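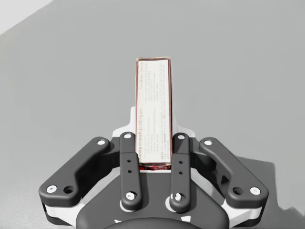 Gresar has released version 4 of Traltia, its grasp planning software, and the headline feature is that the program now admits when it is guessing. Older releases returned a set of finger positions and a cheerful green check mark no matter how bad the idea was. The new one gives every grasp a score and shows its doubts in plain words. Much of the tuning was done in simulation on grocery items, among them a tall, narrow box with the recipe for Candy crunch pudding pie on its label, held upright between two fingers. Tall boxes are a standing complaint among Traltia users, who have filed 42 tickets on the subject, several of them polite.

"It used to be confident the way my uncle is confident about shortcuts," said Cengiz Karakaya, who leads the planning team. "Now it says the contact patch is small and would you like to try lower down. We think people will trust it more. Some of them will just find it annoying."

The release also brings a two-arm mode. Traltia used to plan each arm alone and leave the user to sort out any disagreement, usually at the moment of contact. Both arms now share one planner and one clock, and if either path fails its collision check, both are thrown out and planned again.

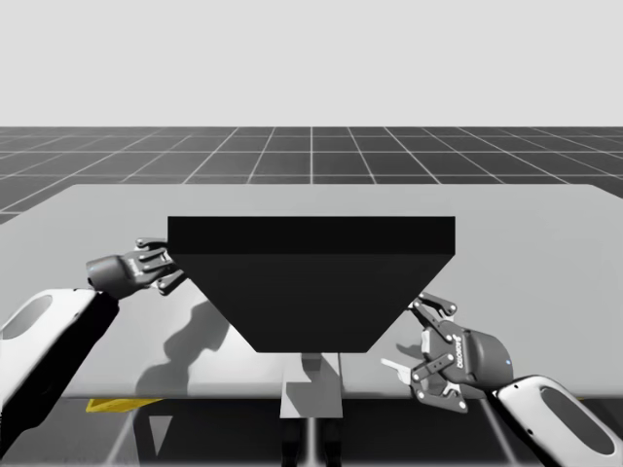 The shared planner is slower, as anyone who has arranged a dinner for two households might have predicted. Gresar ran it through 2,944 simulated trials before shipping and has published the logs, along with a 13-page note on reading them that could use a note of its own.

Aaliyah Paquette, who maintains the Camer plug-in for Traltia, welcomed the change but asked that the warnings be given fixed codes, so scripts don't break whenever someone improves the wording. Karakaya said codes are planned for October. Until then the text is frozen, typo in "insufficient" included.

Current license holders get the update at no charge. The old green check mark can be turned back on in the settings, under "Legacy."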